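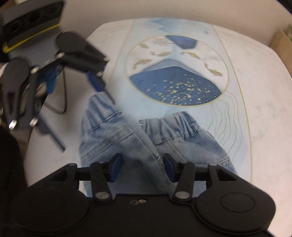

My daughter owns one pair of jeans she'll wear without a fight. They're the soft light blue kind with an elastic waist, and for most of last year they lived in a ball at the bottom of her drawer with everything else I own that has elastic in it.

I can fold a shirt. I can fold a fitted sheet if nobody's watching. But pull-on jeans beat me every time! The waistband gathers up, the top ends up narrower than the seat, the legs slide off in two directions, and you're left with something like a denim croissant.

So in November I called Natalina Costa, who ran the folding table at the Ouellet laundry for years and now teaches a little class above the Skondstead fabric store (15 people, one long table, very good coffee). I brought the croissant with me.

"You're folding in the air," she said, before I'd even sat down.

She was right, I do it standing up, in front of the TV. Natalina wants a table, and a smooth one. Mine at home is white with gray marble veins, and I'd been keeping it clear for company, which is silly when the laundry comes every day and company comes twice a year. I also have a long painted board shaped like a surfboard, with little gold fish in a ring, and I've been using that as a folding spot too. It cost me nothing and it makes me happy, so there.

Her other big thing is to start with the jeans back side up. Find the pocket, get the seat flat, and smooth down toward the hems with your palm. Leave the waistband for later. I always went straight for it, tugging away, and all that did was drag the whole pair crooked.
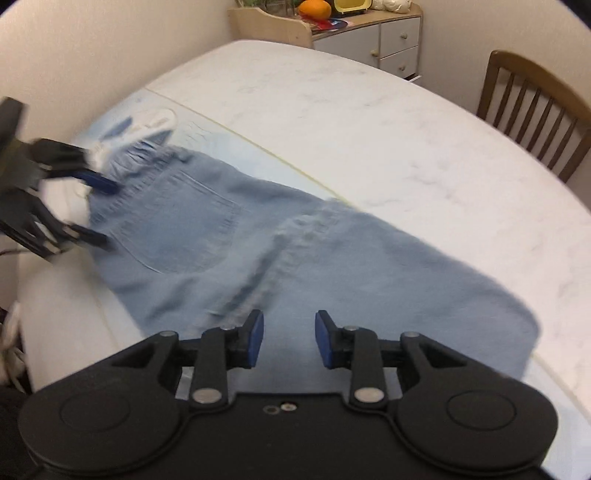 Now, about that waistband

Take hold of it at the gathers and give it one gentle pull sideways, then let it relax. If the lining has flipped out, tuck it back in now. Then one leg over the other, hem up to just under the waist, and in half again. The puckers stay puckered, and Natalina says to quit arguing with them.

I've done this for a month and the drawer closes. My daughter pulled out her jeans this morning and didn't say a word about it, but she did put them on.

Related
The Nistulska sock drawer, revisited
Small laundry rooms we love
Is the Ivari drying rack worth the floor space?

Comments (3)

marlo_b: Denim croissant, I'm crying. That's my whole closet.

Jeanne T.: Does this work for maternity jeans? The panel on mine is enormous.

pinecone44: I roll mine. Sorry Natalina!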